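Section 4. Running the Lounge Demonstration on a Visitor Day

Revised by Surachet Boonyarit, Vekport visitor program, Jun 19, 2025

You have the robot powered up and calibrated from Section 3, so the hard part is over, and what remains is making sure that your guests have a pleasant time and go home having seen some real work. We wrote this section after the February open day at Ratanaporn, when a good many of you asked us how to pace the thing.

4.1 Getting the room ready

1. Clear a path on the carpet for the base. Armchairs may stay where they are, as long as they sit back against the walls or well away from the work spot.

2. Put the small black wastebasket on the floor in front of the base, within reach of both arms.

3. Keep guests at least 2 meters from the arms. Children like to creep forward (so do their parents!), so ask a colleague to stand with the group.

4. On the Luletti panel, choose Visitor Mode. This holds arm speed at 60 percent of normal, and we do ask that you leave it there however much the crowd begs for more.

CAUTION: Look over the wrist cables before every run. A cable that rests on the carpet is fine while the base is parked, but it must be lifted clear before you drive anywhere.

4.2 The wastebasket liner

5. Select routine 435 and press Start. The arms move in over the wastebasket and work on the bag with the gripper.
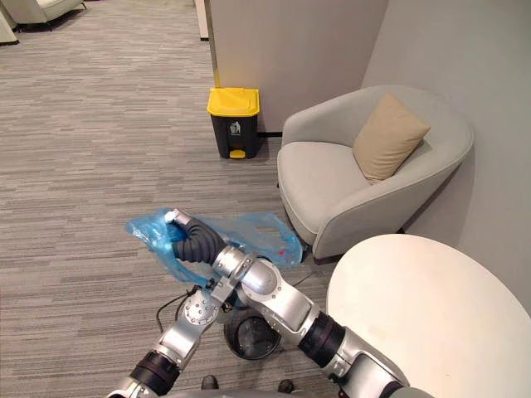 6. Give it time. Thin plastic folds in its own way on every run, and a second or third try at a grip is perfectly normal. Manee Srithong, who hosts most of our tours, likes to let people watch quietly for a while before she takes questions, and we have found that works nicely.

7. If the routine stops with a Grip Lost message, press Hold, wait for the amber light, and straighten the bag by hand. Then press Resume.

NOTE: Keep a few spare bags in your pocket. They tear now and then, and walking off to the supply closet does break the mood.

4.3 The yellow bin

8. Press Hold and bring the yellow bin to the work spot.

9. Select Hand View on the Skadar display so that guests can follow along from the wrist camera. Turn the display away from the windows if you can - glare is the complaint we hear most.

10. Lower the hand in Step mode, one tap at a time, and stop while the fingertips are still clear of the plastic.
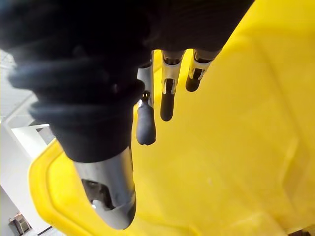
11. Open and close the fingers a couple of times with the Flex key. Folks in the back row enjoy this more than you might expect, and it gives you a chance to listen for any clicking in the joints.

12. Raise the hand fully before you move the bin again.

CAUTION: Never reach into the bin while the Hold light is off, even to pick up something you dropped.

4.4 Closing up

13. Send both arms to Rest and wait for the double beep.

14. Write the cycle count from the Luletti panel in your log. At 2000 cycles the fingertips are due for inspection, as described in Section 7.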